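My first lesson in teaching a robot to clear a table lasted 171 seconds, and I spent most of them apologizing to a bowl.

I'd come to Gridby to see how people show robots what to do. You don't type anything, it turns out to be much more like puppetry! You hold a pair of handles, and whatever your hands do, the two arms across the room do as well (a hair later, which takes some getting used to). Every run gets saved, and the robot learns from the pile.

"Stop thinking about your fingers," Zarmeena Rizvi told me. She has recorded 1525 of these runs since August and drives those arms the way my aunt knits. Then she took the handles back and I shut up and watched. 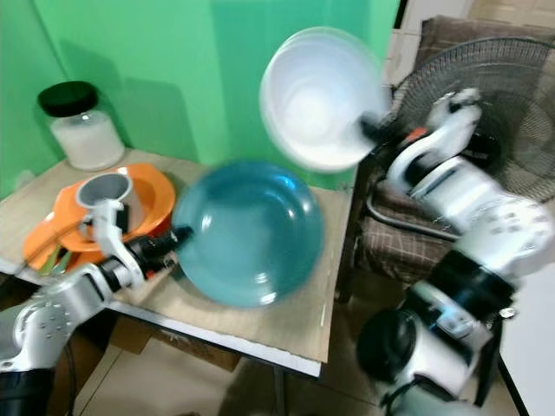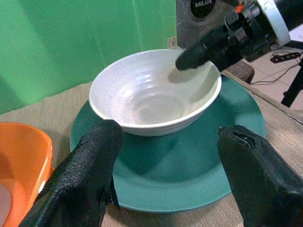
What got me was how much of it is manners. Zarmeena slows down before she touches anything, and she wants the robot to pick that up too. Her colleague Costel Cozma is faster and sloppier, and he says that's good for it, so they bicker about this over lunch. They want 2000 runs before they let the robot try the job alone.

I asked for one more turn. My shoulders were up by my ears, my left hand kept forgetting it had a job, and I loved every second. Zarmeena saved the run anyway, so somewhere in there is a little bit of me, being very careful with the dishes.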